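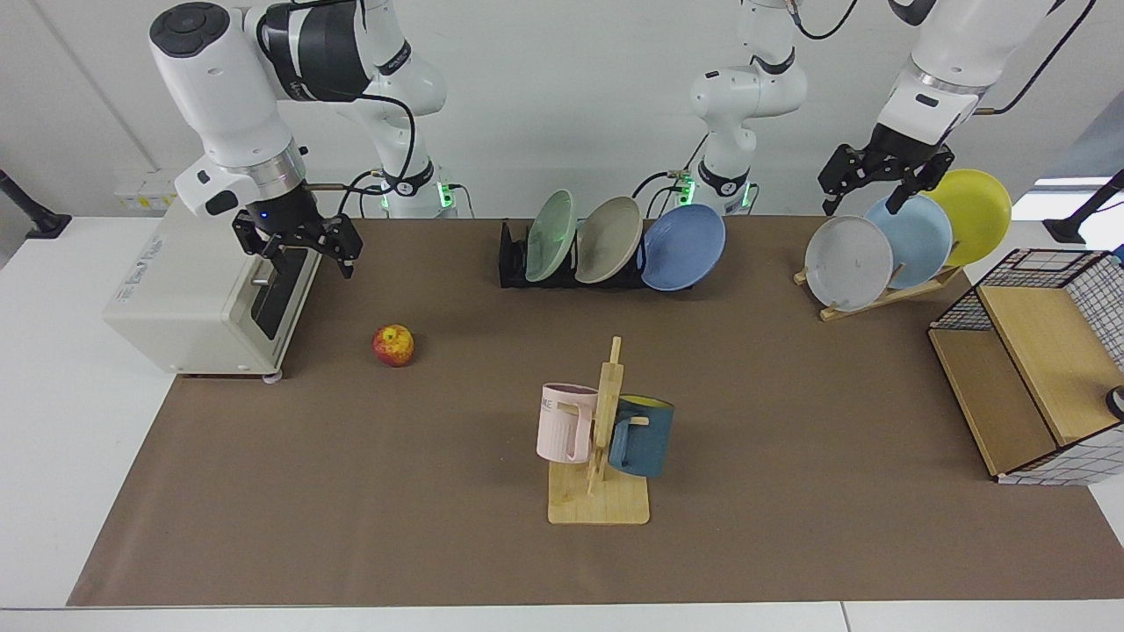 Where do the everyday plates go when the toaster oven has eaten the bench?

Posted in Kitchens & Storage - 3 shares - 2 comments

Hi all, hoping someone with a bit more sense than me can help. I moved into a rental in Villura in December and the kitchen has no upper cupboards at all. None! There's a long white table that has to work as bench, pantry and crockery shelf, and I've put brown paper matting over most of it so I don't scratch the top and lose my bond.

At the moment the cream toaster oven lives at the left end. I like it there, the power point is close and the glass door faces into the table so I can slide a tray straight out. My trouble is everything else. I've got a black slotted dish rack towards the back and a light wooden plate stand over on the right, and both of them have plates in them pretty much all the time. The colours are all mixed up too - greens and blues in one, grey and blue and yellow in the other - and I can never remember which ones are clean and drying and which ones are meant to be put away. Last week I washed the same mint green plate twice.

On top of that I have a wooden mug tree (bought off a neighbour for 4 dollars, very pleased with myself) and a wire mesh cube shelf with wooden panels at the far right end that I haven't worked out a use for yet. And there's usually an apple or something rolling about because the fruit bowl got broken in the move.

So what I'd love to know is this. Do I keep both racks or get rid of one? And is it okay to have the mug tree right out in the middle, or is that asking for trouble? I cook for two most nights and have my sister's kids over a fair bit, so I do need to get at the plates without a big performance.

Thanks heaps!
posted by bench_goblin

7 comments

____

Keep both, but give them different jobs. I had the same set-up in a flat in Zurport for years, and what sorted me out was deciding that one rack was for drying and the other was for clean and ready. Your black one sounds like the drying rack to me. Metal doesn't mind being damp, and you can sit a tea towel under it. The wooden stand is the one I'd save for dry plates, because bamboo goes furry and grey if you keep loading wet things into it. Ask me how I know.

Then the colours stop mattering so much. If it's in the wood, it's clean. If it's in the black rack, give it a feel before you use it.

How I'd set up the table, going left to right:

1. Toaster oven stays put at the left end. Leave a good gap in front of the door, at least a dinner plate's width, and don't let the fruit drift over there. Apples are the worst for this, they always end up next to something warm and go floury.
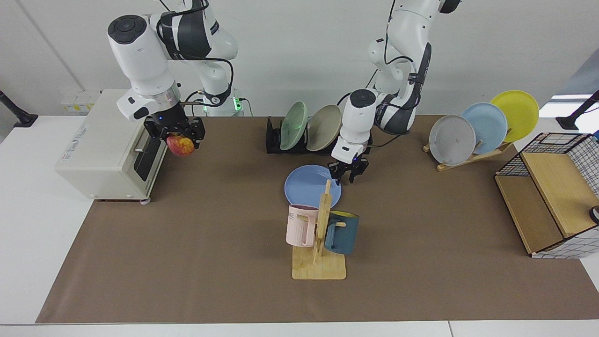
2. Drying rack at the back, in the middle. Keep the bit of table in front of it clear so you have somewhere to lay one plate flat while you dish up. I use that spot more than anything else in my kitchen.

3. Mug tree near the front, but only if you're going to be strict about it. Two mugs, one on each side so it doesn't tip. Once mine had 7 on it the whole thing went over onto the floor, and I lost a lovely Akgül one my aunt had brought back for me.

4. Wooden plate stand on the right, with the plates you reach for most at the front. If the bright one is the kids' favourite, put it where they can grab it.

5. Mesh cube on the end for the ugly stuff - cereal, foil, lunch boxes. I'd turn the open side so it faces in along the table, then you can reach it from where you're standing.

Give it a week before you buy anything new. I always want to rush out and get another organiser, and it never ends up being the answer.
posted by teatowel_terry

12 people found this helpful - Share

____

just get rid of some plates?? theres two of you

posted by Urus40

1 person found this helpful - Share

____

I agree with most of what's been said, but I'd try the mug tree further back. I've got a wooden one with a flat base and it's fine so long as nobody's reaching across it, and with kids around somebody always is. Mine sits up against the wall and I turn the mugs so the handles are easy to hook with one finger. 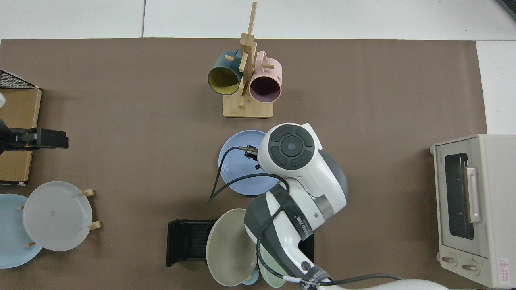

Teal and pink mugs on the tree, blue plate laid out on the mat.

The other thing is the brown paper. It's a good idea for the bond, but do lift it now and then! I left mine down for about 2 months and there was a tide mark underneath where the rack had been dripping. It came off with bicarb and a lot of elbow grease. A shallow tray under the black rack would save you the bother, and an old oven tray does the job if you've got one spare.

Oh, and for the fruit, a small wire basket up off the table. I found mine in an op shop for next to nothing and it's been great.
posted by marmalade_and_co

5 people found this helpful - Share

____

Reply from bench_goblin: Thank you both, that's so helpful. I've made the wooden one the clean one as of this morning and I'm off to find an oven tray. The mug tree is staying in the middle for now, but I promise it's only two mugs. (Urus40, I did think about it. But I like my plates.)

Share this page - 3 shares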